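Zwischenbericht an die Brakmont-Stiftung
Projekt »Streuobst Drurton: Alte Sorten finden, bestimmen, weitergeben« 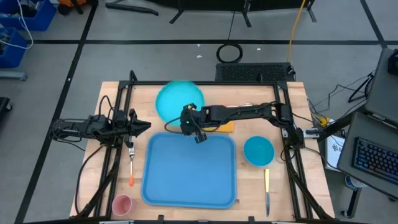
Berichtszeitraum: zweites Förderhalbjahr
Vorgelegt von Reiko Kikuchi, Projektleitung
Stand: 18. Februar 2023

Liebe Sinéad Nic Aodha, liebe Mitglieder des Stiftungsrats,

als wir im Sommer den ersten Bericht geschickt haben, hingen die Äpfel noch klein und grün an den Bäumen, und wir wussten bei den meisten nicht, was da eigentlich wächst. Inzwischen haben wir eine komplette Ernte hinter uns, und ich freue mich riesig, davon erzählen zu dürfen. Es ist viel passiert, manches schneller als geplant, anderes leider langsamer, und beides steht in diesem Bericht.

1. Kartierung

Die Begehung der Wiesen zwischen Drurton und Clarkham ist abgeschlossen. 400 Bäume sind aufgenommen, jeder mit Standort, Stammumfang, Kronenzustand und einer vorläufigen Sortenangabe, sofern die Eigentümer eine nennen konnten. Im Antrag hatten wir für diesen Schritt noch das Frühjahr mit eingeplant. Dass es schneller ging, verdanken wir dem trockenen Herbst und vor allem den Familien, die uns auf ihre Grundstücke gelassen haben und oft gleich mitgelaufen sind. Einmal sind wir mittags losgegangen und erst im Dunkeln zurückgekommen, weil hinter jeder Hecke noch ein Baum stand, den wir »unbedingt auch noch« sehen sollten.

Der Zustand der Bestände ist gemischt. Am Südhang oberhalb von Clarkham stehen die Bäume erstaunlich gut da, obwohl dort seit Jahrzehnten kaum geschnitten wurde. In den feuchteren Lagen am Bach sieht es anders aus: viel Mistel, hohle Stämme, abgebrochene Leitäste vom Schneebruch. Einige dieser Bäume werden die nächsten Winter vermutlich nicht überstehen. Gerade sie stehen deshalb beim Reiserschnitt ganz oben auf unserer Liste.

2. Sortenbestimmung

Hier steckt für mich das Herz des Projekts. Von den aufgenommenen Bäumen trugen im Herbst längst nicht alle, der Spätfrost hatte die tiefen Lagen erwischt. Trotzdem konnten wir 88 Sorten sicher bestimmen, Äpfel und Birnen zusammengenommen. Bestimmt wurde nach Frucht, Kernhaus und Kernen, in Zweifelsfällen haben wir Früchte an eine zweite Pomologin weitergereicht und erst bei übereinstimmendem Ergebnis eingetragen.

12 Bäume bleiben vorerst ohne Namen. Darunter ist eine späte, stark berostete Birne, die roh kaum zu genießen ist und gekocht tiefrot wird, mit einem Duft nach Zimt und Quitte. Die alten Leute in Clarkham kennen sie als »Klosterfrau«, in der Literatur haben wir unter diesem Namen nichts Passendes gefunden. Ich habe daraus über Weihnachten Kompott gekocht und kann nur sagen: Wer diese Birne einmal gepflanzt hat, wusste genau, was er tat!

Für die unbestimmten Bäume möchten wir genetische Proben einreichen. Im Finanzplan ist dafür ein kleiner Posten vorgesehen, der für die jetzige Zahl ausreicht. Die Blattproben können erst nach dem Austrieb genommen werden, mit Ergebnissen rechnen wir deshalb im Spätsommer.

3. Vermehrung und Reisergarten

Der Reiserschnitt läuft seit Januar. Geschnitten wird einjähriges Holz von der Sonnenseite, gebündelt, etikettiert und im Erdkeller in feuchtem Sand eingeschlagen. Die Baumschule Arboleda hat uns zugesagt, die Veredelungen auf Sämlingsunterlage zu übernehmen, und zwar zu den Konditionen aus dem Antrag, obwohl die Preise für Unterlagen seither deutlich gestiegen sind. Dafür sind wir sehr dankbar.

Weniger gut sieht es beim Reisergarten selbst aus. Die vorgesehene Fläche am Ortsrand von Drurton ist nach den Regenfällen im November so nass gewesen, dass das Wasser tagelang in den Fahrspuren stand. Eine Bodenuntersuchung hat bestätigt, was wir befürchtet hatten: verdichteter Unterboden, für Hochstämme auf Dauer nicht geeignet. Wir haben daher mit der Gemeinde über ein höher gelegenes Stück an der alten Ziegelei gesprochen. Der Boden dort ist tiefgründig, die Zufahrt etwas umständlich, und Wasser müsste im ersten Sommer mit dem Fass gebracht werden. Der Pachtvertrag liegt im Entwurf vor. Die Pflanzung verschiebt sich dadurch vom Frühjahr in den Herbst, was für wurzelnackte Ware ohnehin der bessere Zeitpunkt ist.

4. Schnittkurse und Schule

Die Kurse waren durchweg ausgebucht, mit Warteliste. Wir haben 3 Termine angeboten, zwei in Drurton und einen in Clarkham, jeweils vormittags Theorie und nachmittags am Baum. Besonders schön war der Kurs im Januar: Raureif auf den Wiesen, heißer Apfelsaft aus der Thermoskanne, und eine Teilnehmerin, die zum ersten Mal eine Säge in der Hand hatte, hat am Ende des Tages einen völlig vergreisten Boskoop so sauber ausgelichtet, dass alle stehen geblieben sind und geschaut haben.

Mit der Grundschule Drurton haben wir im Oktober einen Safttag veranstaltet. Die Kinder haben gelesen, gewaschen, gemahlen und gepresst, und sie haben blind verkostet. Gewonnen hat ausgerechnet der Saft aus den kleinen, sauren Mostäpfeln, die wir nur der Vollständigkeit halber dazugestellt hatten. Die Lehrkräfte möchten den Tag fest ins Schuljahr aufnehmen, und eine vierte Klasse hat die Patenschaft für zwei Bäume an der Schulmauer übernommen.

5. Mittelverwendung

Die Ausgaben liegen insgesamt im Rahmen des bewilligten Plans. Bei den Fahrtkosten haben wir weniger gebraucht als veranschlagt, bei Werkzeug und Leitern etwas mehr. Zwei der gebraucht gekauften Holzleitern mussten wir nach der Sicherheitsprüfung aussortieren und durch neue ersetzen. Wir bitten darum, die Minderausgaben bei den Fahrten auf die Position Werkzeug umbuchen zu dürfen.

Die Mittel für die Pflanzung wurden im Berichtszeitraum nicht abgerufen und sollen mit der Verschiebung in das nächste Förderhalbjahr übertragen werden. Eine Erhöhung der Gesamtsumme beantragen wir nicht. Die Einzelbelege gehen Ihnen mit der Post zu.

6. Was als Nächstes kommt

Im März wird bei Arboleda veredelt, und wir dürfen an zwei Tagen mit Helferinnen und Helfern dabei sein. Danach folgen die Blattproben, die Vorbereitung der Fläche an der Ziegelei und der Druck des Sortenhefts. Das Heft soll jede bestimmte Sorte auf einer Seite vorstellen: Herkunft, Reifezeit, Lagerfähigkeit und wofür sie in der Gegend verwendet wurde. Gerade zum letzten Punkt haben wir in den Gesprächen so viel Material gesammelt, Rezepte für Dörrbirnenbrot und Apfelkraut, Hinweise, welcher Apfel erst nach Lichtmess schmeckt und welcher schon an Nikolaus mehlig ist, dass wir kürzen müssen. Falls jemand aus dem Stiftungsrat gern Korrektur liest: Wir schicken den Entwurf sehr gern zu!

Offen ist noch die Frage der langfristigen Pflege. Ein Reisergarten braucht in den ersten Jahren regelmäßig Schnitt, Mäuseschutz und Wasser, und das über die Förderdauer hinaus. Wir sprechen darüber mit beiden Gemeinden und möchten Ihnen im Schlussbericht eine verbindliche Regelung vorlegen.

Liebe Frau Nic Aodha, Sie hatten bei Ihrem Besuch gefragt, ob man die Wiesen einmal in der Blüte sehen könne. Man kann! Am Südhang beginnen meist die Birnen, die Äpfel folgen kurz darauf. Ich melde mich, sobald die Knospen schwellen, und dann gehen wir den langen Weg über die Kuppe, den wir im Herbst wegen des Regens auslassen mussten.

Mit herzlichem Dank und besten Grüßen aus Drurton

Reiko Kikuchi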